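Can a Robot Do Your Chores Yet?

Think about the last time you closed the lid on a trash bin. You probably didn't think about it at all. Your hand went to the lid, gave it a push, and you walked away.

For a robot, closing a lid is a real job. First it has to find the bin. Then it has to work out which part is the lid and whether it is up or down. A cream bin on a white table is harder to pick out than a red one would be, as the two colors are so close. 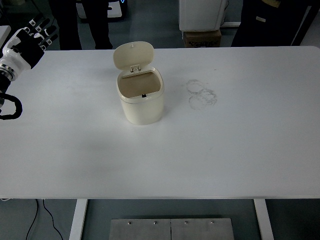 Next comes the moving part. The robot has to bring its hand to the right spot and push in the right direction. If it pushes too low, the whole bin slides. If it pushes too hard, the bin can tip over. Your skin tells you how hard you are pushing. Many robot hands can feel only a little, and some can't feel anything.

Small bins like this often have a catch at the front. The lid has to go all the way down before the catch will hold it – almost closed doesn't count.
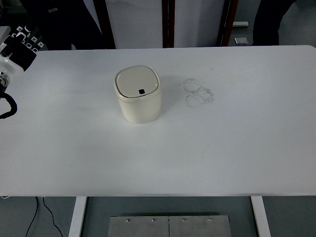
So, can machines do chores yet? Some can. Robot vacuums clean floors in many homes, and dishwashers have been around for a very long time. But each of those machines has one kind of work to do. A robot with arms and hands is supposed to do lots of different jobs, and that is much harder to build.

Homes are also messy. Chairs move, socks land in odd places, and no 2 kitchens are the same. A robot that can close one bin may get stuck on a bin with a different lid.

People who build robots practice one small chore many times before they try the next. For now, taking out the trash is still your job.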